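Workshop Tips: Looking After a Two-Finger Gripper

The Stomarura kit from Inorham is sold as a hand-held gripper for trying out grasps before you put anything on a robot arm. It comes in one box with the fingers, the links, 2 sheets of pad material and a bag of screws. We have used ours at the bench since December, mostly for picking up small tubs and lids.

Stick the pads on the day before you need them. Wipe the inner face of each finger with alcohol, press the pad down and leave the fingers clamped shut overnight. Pads put on in a hurry start to lift at the tip.

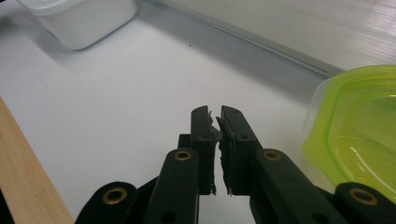
Pad wear is the main running cost with this kit. Check both fingers, as one side can go before the other. On ours the left pad has a small flap bending outward near the top, and the right one is ragged along its length. Trim a flap like that with nail scissors if you only need another hour out of it. For anything thin, change the pair.

Spare pads are part number 2209 and come in packs of 14. Mühlbauer also sells a plain rubber sheet that can be cut to size with a craft knife. It grips well on smooth plastic but marks white tubs.

Keep oil away from the links. Brush the dust off with a dry paintbrush, then open and close the gripper a few times to feel for grit.

The Tundis carry case costs extra and has no slot for spare pads. A sandwich bag does the job.

Prices checked 8th June.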